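Gripper fault: jaw drift on the utensil task

Skerside Automation Newsletter, 25 May 2018

Work on the utensil task was stopped for two days this month after a fault in the jaw position reading on one of the hand-held grippers. The fault has been traced and the tool is back in use, but users of the other units should read the notes at the end.

The problem came up during the kitchen runs, in which spoons and chopsticks are lifted out of a holder and put back. Tsz-kin Lu noticed that the logged jaw opening no longer matched the real one. With the fingers fully closed on nothing, the log gave an opening of 11 mm. A restart cleared the offset, but it came back within the hour and grew slowly as the session went on.

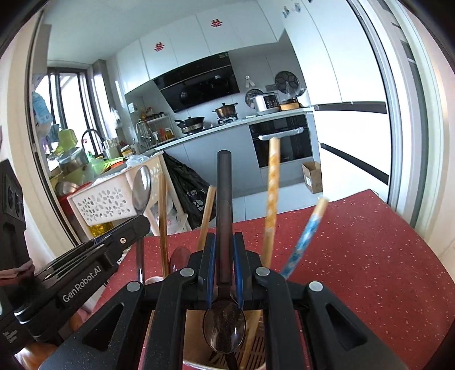 Thin handles show up this sort of error sooner than anything else we pick. On a mug or a bowl, a few millimetres of offset is lost in the give of the finger pads. On a spoon handle it is larger than the object, and any arm replaying the log will stop closing before it has made contact. The spoon then stays where it is, or is tipped against its neighbours and dropped.

The cause was a loose set screw on the encoder coupling. The coupling slipped a little on each hard closure, always in the same direction. The Otska logging software did not flag it, as every single reading was within range. We have since added a check that compares the closed position at the start and end of each run and rejects the run if the two differ by more than 2 mm.

Of the recordings made with the faulty unit, 207 have been withdrawn. They should not be used for replay or training, even where the offset looks constant - it is not.

Please check the coupling screw on your own unit before the next session and mark it with paint once tight. The full fault report is filed under Tultusex, and a revised coupling is due from Asamoah in June.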